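February 2022
By Azadeh Soltani

When Hutley started pricing a two-armed work cell for its packing room in Gorotcombe, the arms were the easy part of the quote. They had a list price, a lead time and a warranty. Everything else had to be worked out by hand, and that is where most of the planning hours went.

Adwoa Gyamfi looks after equipment spending at Hutley, which assembles stationery kits for schools and offices. Her first budget had one line for the cell. Her final version had 12.

"I'd allowed for the arms and a bench," she says. "I hadn't allowed for grippers, cameras, cable, spare fingers or anyone's time to set it up."

The grippers were quoted separately, along with a wrist camera for each arm. The enclosure came to $4,000. Freight and a replacement power supply took up to $2,000 more. Gyamfi then set aside 40 hours of staff time, at normal wages, for learning the software and sorting out the first faults.

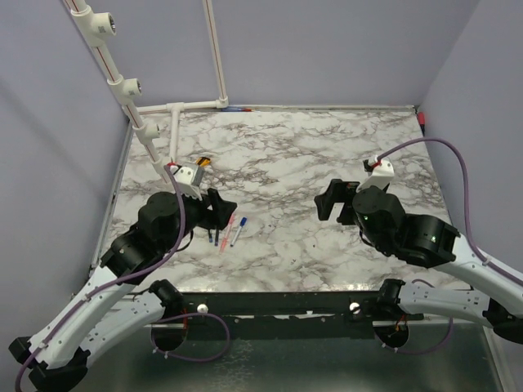
Pens on the table between the two grippers, with a camera mounted at each wrist.

Pens are a fair test for a business like Hutley's. They are narrow, they roll, and no two suppliers make them the same thickness. Gyamfi asked both bidders, Skorkley and Fallahi, to quote on handling her own stock and to put the results in writing. Skorkley's price was lower, but it left out training. Fallahi's included training and a second visit after installation.

She suggests smaller firms ask for the cost of consumables over the first year, and for the price of a single replacement gripper. Cables are worth asking about too. They bend every time an arm moves and will need replacing well before the arms do.

Floor space should be measured with the enclosure in place and room left for a person to reach in from the front. Hutley had to shift a shelving bay and a power outlet, and the electrician's bill wasn't in any quote.

The order is due to be signed in April. Gyamfi has kept the old packing bench in the budget for another year.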